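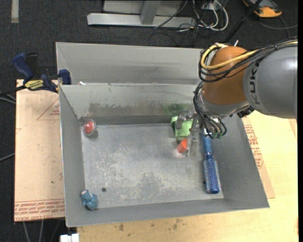

Photo: Apolline Bouvier / Kirkora

Hnat Ostapchuk
18 January 2021

Today we continue teaching the arm to pick things from the metal bin. I drive it by remote control, Apolline writes the notes. I will post a little as we go.

The objects are ordinary ones. The blue hairbrush is my least favourite. It is round, so when a finger touches it from the side, it wants to roll to the wall.

Every try where I drive is saved as one demonstration. We have 2,743 of them now, and 209 were made in January.

My advice for new drivers: go down slowly, stop, look, and only then close the fingers. The robot learns also your bad habits. Mine was to shake the stick before each grasp, and after training it was shaking too.

Objects close to the rear wall are difficult. I come in with the finger pointing to the floor and try to keep the wrist hoses away from the rim.

Somebody asked if we clean the bin. Yes, but the scratches stay.

We have three drivers, and each one drives differently. Apolline wants to keep all the styles in the data. I would prefer one style. We did not agree yet.

Next are eight tries with the brush only. Then tea.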